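4.2 Equipment costs and the planning of the second cell

The first budget for the refurbishment cell was drawn up by Hamel and Kuo before any trials had been carried out. It treated the arm as the main expense and gave the gripper fingers, fixtures and spare parts a single line between them. Once work on processor fitting began, this division no longer matched the pattern of orders. The arm needed no further spending, while requests for fingers, trays and replacement boards arrived throughout the period under review.

Processor fitting was chosen as the test case for the revised budget. It is the task in which a small error is most costly, as the contacts inside an open socket are fine and a bent one may mean the loss of the board. It also places the strictest demands on the fingers, which must hold the processor by its sides and leave its underside clear. Memory modules and drives were considered and set aside for a later stage, as both can be handled with standard fingers from the Prekidar range.

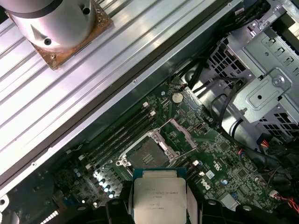

Figure 6. Processor held between the gripper fingers over the motherboard, with the socket open.

Three supply routes were compared for the fingers: purchase from Prekidar, purchase from Tusetti, and production in our own workshop under the supervision of Yeh. The workshop route had the lowest price per pair but took up staff hours which the first budget had not recorded. When these hours were charged at the normal internal rate, the yearly cost came to roughly 821 euros, slightly above the Tusetti offer. Tusetti was nevertheless not selected, as its delivery terms required a full year's stock to be ordered in advance and the finger shape was still being changed.

Spare boards were budgeted separately. Hung proposed that a fixed reserve of 2000 euros be held for damaged boards and processors, to be drawn on without a new purchase request. The reserve was approved on May 30, 2019, and replaced the earlier practice of charging each loss to the task concerned. That practice had led operators to delay trials near the end of a budget period.

For the second cell, we recommend that the arm be leased through Jokley for the first two years and that the fingers, fixtures and spares be bought outright. The lease is dearer over its full term, but it allows the arm to be exchanged if the range of computer cases changes. Floor space, power supply and guarding were costed by Ogola and are not included in the lease. Quotations received before July should be requested again, as the suppliers have stated that their prices will be revised. The cost of operator training is treated in Section 4.3.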